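**Irholm opens its Drovier worktop range to everyone from October**

I've been going on about worktops to anyone who'll stand still for long enough, so it's a real treat to finally put this in writing. From October, the Drovier range of patterned kitchen worktops will be on sale to the public through our shop in Mastex Yard, and you won't need a builder or a trade account to order one!

For those who don't know us, Irholm is a small workshop of kitchen people. We cut and finish worktops, and until now we've done almost all of it for fitters, who ring up, give us the sizes and come round with a van. The trouble is that the people who have to live with the thing hardly ever got to see it first. They'd pick from a square the size of a coaster, and a coaster doesn't tell you much about a pattern that wanders all over the place.

So we've changed how we do it. You can now come in and look at full pieces laid flat at kitchen height, under the sort of bright light most of us have over the sink. Bring your shopping, bring a mug, bring the bar of soap that lives by your tap. I mean it about the soap! A plain pale thing put down on a busy pattern tells you in a second whether you'll enjoy looking at it every morning.

The marble-patterned grey is the one I'd take home myself. It's got white and charcoal swirling through it, with beige and a bit of ochre coming up in the bands, so it gets on with warm colours as well as cold ones (my own kitchen is a muddle of both).

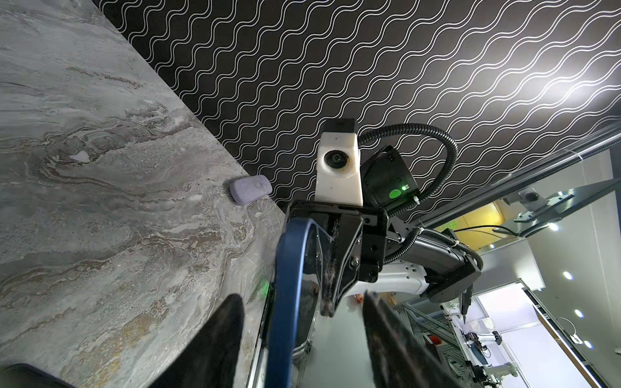
Ching-wen Kuo thinks most people go wrong by matching the worktop to the cupboards when they ought to be matching it to the wall behind, and says a strong wall pattern wants a worktop with softer, wider movement in it. We've had some lively talks about this over lunch. I used to say plain wall, busy top, and leave it there, but I've come round a fair bit, and we'll happily argue both sides with you when you visit.

Now the practical bits. Drovier tops come in two thicknesses, and the longest single piece we can cut is 300 cm. If your run is longer there'll be a join, and we'll show you on the drawing where it would fall before you pay for anything. Prices start at £596 for a straight piece with a finished front edge. Cut-outs for a sink or hob are £35 each, and a sample big enough to be useful costs £40, which we take off your bill if you go ahead.

We're also bringing back Rainer, our little range of matching upstands and window sills, after a lot of you asked for it. It'll be offered in the same patterns as the Drovier tops, so the sill over your sink won't look like it came from another house.

The shop opens at 9 in the morning. You don't need to book for a look round, but do ring ahead if you'd like a drawing done, and have your measurements with you, even if they're scribbled on the back of an envelope. Mine always are.

**For samples, prices and press visits:** ask for the worktop desk at Irholm, Mastex Yard.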